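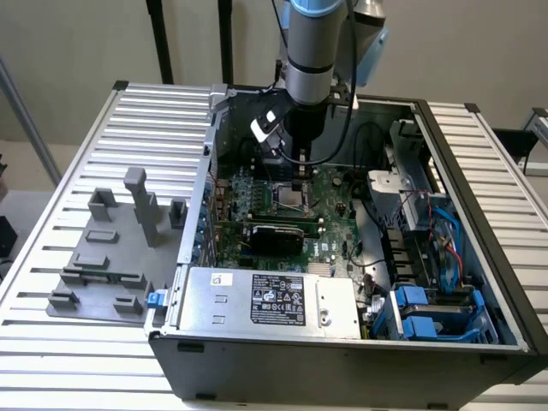
Gladys Marulanda wrote to me after my last column to say that I was mourning a job I had never done. Taking old desktops apart is dull, she said, it wrecks your wrists, and anyone who wants it back can have hers. Fair enough. I'd still like to know where she is supposed to go next.

She works at Karnmont, the refurbishing shop in Altitz, where 20 people used to open office towers, pull the usable parts and sort them. The company has started giving the processor and memory work to an arm. Management's word for this is "relief." I have heard that word before, at Cuadros, where relief meant fewer shifts by the end of June.

Share this 300 Comments 2

Look at what the arm needs before it can be relieving anybody. The side panel has to be off. The tower has to be lying down, in the right spot, with its insides facing up. A person can take a dented case with a stuck latch and swear at it until it gives. That kind of knowledge doesn't appear in the sales talk from Jenano, who supplied the system, and I doubt it will appear in anyone's pay either.
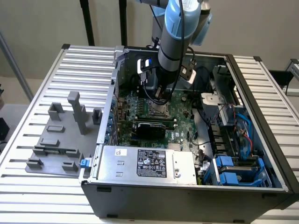

So who gets the bad cases, the bent and rusty ones? The people do, all day long, while the arm gets the clean ones. The easy machines used to be the breather between the hard ones. Take them away and the same eight hours weigh more, even if the output chart looks lovely.

I don't think the old bench was paradise. Gladys is right about the wrists. But a shop that wants credit for sparing its workers should put something in writing: slower targets for the difficult units, and training on the arm during paid hours, with a raise at the end of it. Karnmont has promised a "conversation." I've asked twice for a date and I'm still waiting for one.

We use cookies to improve your experience. Accept Manage settings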